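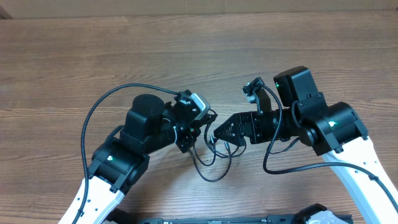 5. Setting the shared work area

5.1 Scope

This section applies to two-arm Zustum benches in which both arms can reach the same part of the table. It covers the keep-apart distance, the routing of loose cables and the checks to be made before the arms are run together. Single-arm benches are dealt with in section 4.

The rules below are the minimum. If your site has stricter rules, follow those.

5.2 Before you start

Read section 2 (Stopping the arms) in full. You will need:

- the bench key
- the Astia hand controller, charged
- a steel rule
- cable clips and a soft cloth
- the bench record sheet from the July issue of this manual, or later

CAUTION: The arms hold their position only while powered. Support the forearm by hand before switching off, or it will drop on to the table.

5.3 Setting the keep-apart distance

The keep-apart distance is the smallest gap the controller will allow between the two grippers during normal running. It is measured between the nearest hard parts, including brackets and screw heads. Cables do not count.

1. Turn the bench key to SET. Speed is now limited and the arms will move only while the grip switch is held.

2. Clear the table of parts, tools and trays.

3. Drive the left arm to the meeting point. Stop when the gripper is over the middle of the table.

4. Drive the right arm in slowly from its own side. Stop before the fingers touch the other gripper.

5. Check the gap with the steel rule. Do not use your fingers.

6. Press STORE on the hand controller. The display shows the stored point number.

7. Back the right arm away first, then the left. Repeat steps 3 to 6 at 4 different heights above the table.

8. Enter the gap at each height on the record sheet and sign it.

NOTE: The controller can hold 768 stored points. When the list is full it refuses new points and does not overwrite old ones.

CAUTION: The stored gap is worked out from the gripper shape held in the controller. If you change a finger, a bracket or a wrist camera, all stored points for that arm must be set again.

5.4 Cables at the wrist

Most stoppages on two-arm benches are caused by cables and not by the arms themselves. Check each item with the arms at the meeting point.

a) Camera cables need a loop long enough for full wrist turn. Turn each wrist to both end stops and watch the plug. It must not be pulled sideways.

b) A loop may rest on the table but must not pass under the forearm when the arm is lowered.

c) Thin wires and small connectors between the grippers must be clipped back to their own arm before the bench is turned to RUN. Hanging wires are allowed in SET only.

d) Never tie the cables of one arm to the other arm.

5.5 First run together

1. Turn the key to RUN and choose half speed.

2. Stand outside the marked line with the stop button in your hand.

3. Run the Fillov check routine 2 times. Press stop once during each run, with the grippers close together, and confirm that both arms halt.

4. If only one arm halts, switch off at the wall, tag the bench and do not use it. See section 9.

5. If both halt, full speed may be chosen.

5.6 Repeat checks

Repeat 5.3 and 5.4 every 2,000 running hours, after any collision, and after the bench has been moved. Benches fitted with the Sandoval rail must also have the rail bolts checked at the same time, using the values in table 9.

Section revised 3 August 2019. Earlier copies should be removed from the bench folder.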